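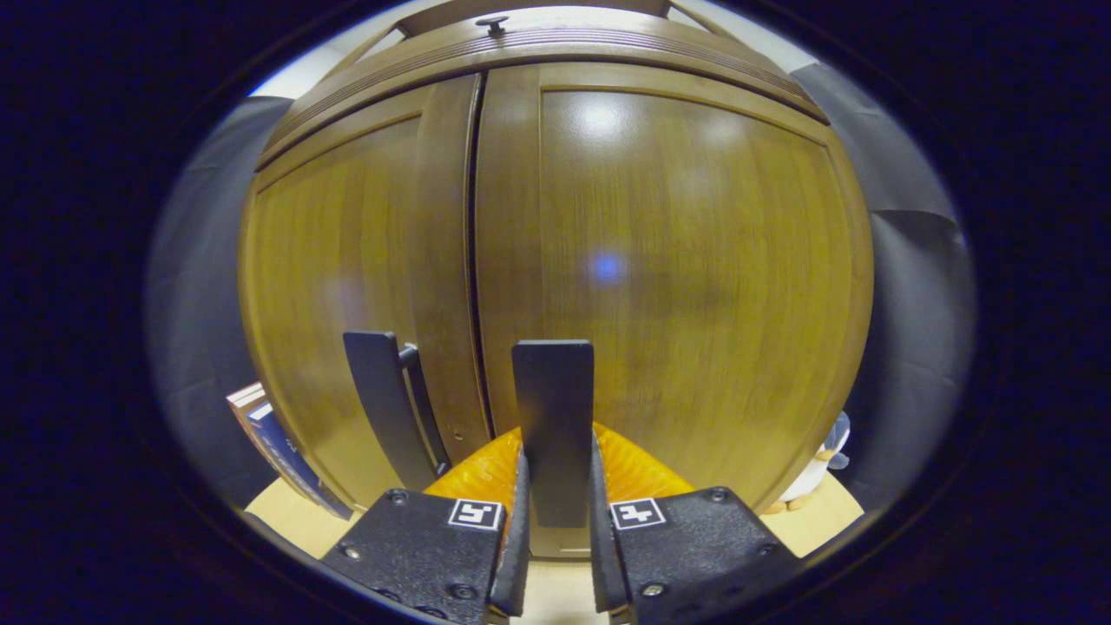 Right door of a tall two-door wardrobe sits lower than the left and rubs at the bottom

Posted in Furniture & Cabinets – 21 Apr 2022

Hjalti Þórarinsdóttir

I have a tall wooden wardrobe with two frame-and-panel doors, honey-brown finish, stepped crown molding across the top. The doors meet in the middle with a narrow gap. The left door has a black vertical bar handle near the gap. The right door has no handle and is held shut by a catch inside.

Since October the right door has been dropping on the side nearest the gap. It now rubs on the base rail when I close it, and the gap between the doors is wider at the top than at the bottom. The left door is fine. Hinges are the concealed cup type, 4 per door, stamped Grorkex. I have tightened every screw I can reach and the door comes back up slightly, then drops again within a week.

What I want to know:

Is this a hinge adjustment, or is the carcass out of square?
If a screw hole is stripped, can it be repaired without removing the door?
There is a tiny hole low on the right door, close to the gap. Does it have anything to do with this, and should I fill it?

The wardrobe is loaded with winter coats on the right side and I would like to avoid emptying it.

Mohcine Tazi

Check the carcass first. Open both doors and measure the opening corner to corner in both directions. If the two diagonals match, the carcass is square and you can go on to the hinges. If they don't, the wardrobe is standing on an uneven floor and the hinges will never hold an adjustment for long. Put a level on the base rail, front to back and then side to side, and shim under the low foot until it reads true. Close the doors and look at the gap again before touching anything else. On a tall cabinet a thin shim at the floor makes a visible difference at the top of the doors.

You will have to take the coats out for this. A loaded cabinet doesn't settle onto a shim properly, and lifting a corner with the weight in it can rack the joints.

If the diagonals match, the symptom you describe (comes up when tightened, drops again) points to the top hinge. The top hinge is in tension and the bottom one is in compression, so the top plate pulls out of the side panel first. Take hold of the door at the gap side, lift gently, and watch the top mounting plate. If the plate moves against the wood, the screw holes are stripped. If the plate stays put and the arm moves in the plate, the clamping screw is loose or worn.

For a stripped hole you can leave the door hanging, but you need a helper or a wedge under the free corner:

Wedge the door at the right height so the hinges carry no load.
Work on the top hinge only and leave the others fastened.
Remove the mounting plate screws.
Glue a hardwood dowel or a few tapered slivers into each hole. Ordinary white wood glue is fine.
Leave it overnight, trim flush, drill a pilot hole narrower than the screw core.
Refit the plate and tighten by hand.

Then adjust. On most concealed hinges the screw nearest the door edge moves the door sideways, the rear one moves it in and out, and height is set on the mounting plate. Set the height first. To close up a gap that is wide at the top, move the top hinge sideways toward the center in quarter turns, and leave the bottom hinge alone until you have seen the result.

The tiny hole can't cause sag. It could be an old fixing point or it may have a screw in it – shine a light in before you fill it. If it goes right through, a bit of wax filler in a matching color is enough.

Pralulero

Had the same thing with a Jabłońska wardrobe. I replaced the top hinge with a Drila part no. 2833 and it was fine after that. Check your cup diameter before ordering.

Hjalti Þórarinsdóttir

Diagonals match. The top plate moves when I lift the door, so it is stripped holes. I will do the dowel repair and leave the little hole alone for now. The coats are out.

Comments

oakandash46: Longer screws will also work if the side panel is thick enough. Measure it first or they will come out the other side.

Mohcine Tazi: Agreed, with the emphasis on measuring.

r_penfold: Does the glue need clamping?

Mohcine Tazi: No. A dowel that fits snugly holds itself.

This site uses cookies to remember your settings. Accept / Manage preferences

Contact – Terms – Copyright – Back to top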